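From: Heidrun Kälin
To: Table Service list
Subject: Re: Cutlery sorting and table decoration, April

Dear colleagues,

Thank you to all who replied to the notice on table settings. I am answering the message from Ingeborg Tanner on the list, as several members have raised the same points.

Ingeborg Tanner wrote:
> The Lusix dining room has received the colored flatware ordered through
> Nägeli. Before it goes into service we would like the list to confirm
> how it is to be sorted. Our staff currently keep all forks together and
> all spoons together, whatever the finish. We would also like to know
> whether the artificial blossom trees may remain on the tables during
> meals.
> I. Tanner, Lusix

On the first point, flatware is to be sorted by type and then by finish. A purple spoon belongs with a purple fork, and the two should be laid out side by side and compared in good light before they are put away. 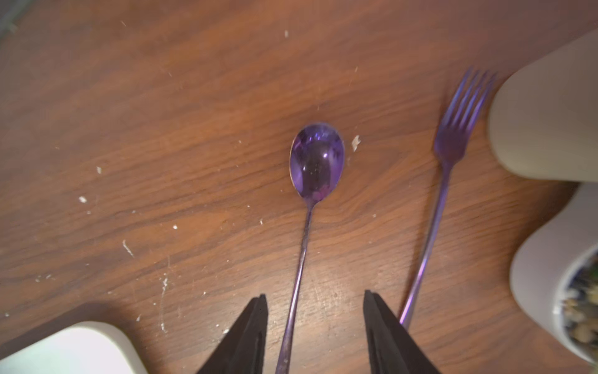 Pieces with a colored metallic finish are to be washed separately from plain steel and dried by hand with a soft cloth. Scouring pads and abrasive powders are not permitted. The Drindis dining room holds 564 pieces in total, of which 200 have a colored finish, and it has followed this procedure for 16 months.

On the second point, artificial trees may remain in place, provided that they stand at the back of the table and that the settings are laid in front of them. Other silk flowers may be added to the blossom – a few orange ones among the pink are quite acceptable – but they must be fixed firmly enough that they do not drop onto the plates.

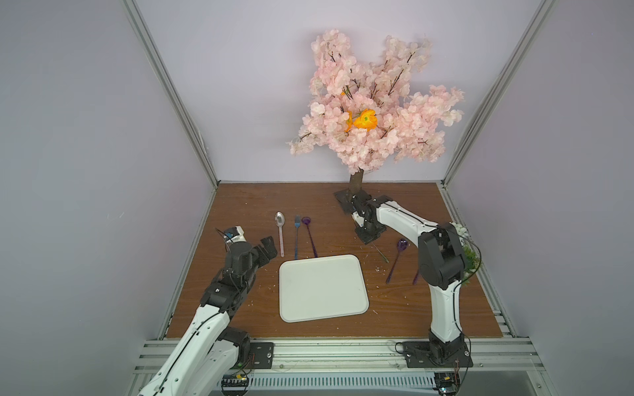
How often should the artificial trees be cleaned?
Once a month is sufficient for most rooms. A soft dry brush should be used on the petals and a damp cloth on the base.

Trays require a further remark. Each tray is to be wiped before any cutlery is placed on it, and the pieces should lie parallel, with all the handles pointing the same way. Cutlery waiting to be placed is set down in a row beyond the tray. Tabletops are to be brushed free of dust and crumbs at the start of each service.

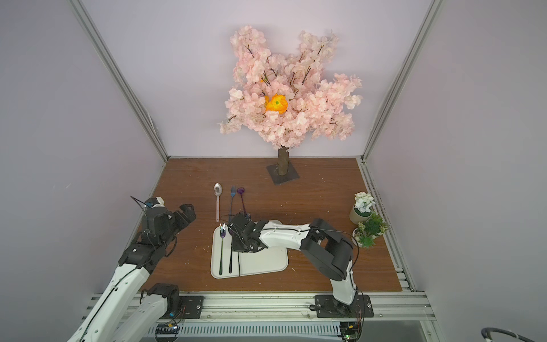
May pieces with different handles be used at the same setting?
Mixed handles are allowed for informal meals, so a pink handle and a black one may appear together. Formal settings require a matching set for each guest.

Dining rooms that need replacement pieces should write to Bumon directly and copy this list. The minimum order remains 100 pieces, and smaller requests may be combined between rooms.

With kind regards,
Heidrun Kälin
Table Service Coordination, Drindis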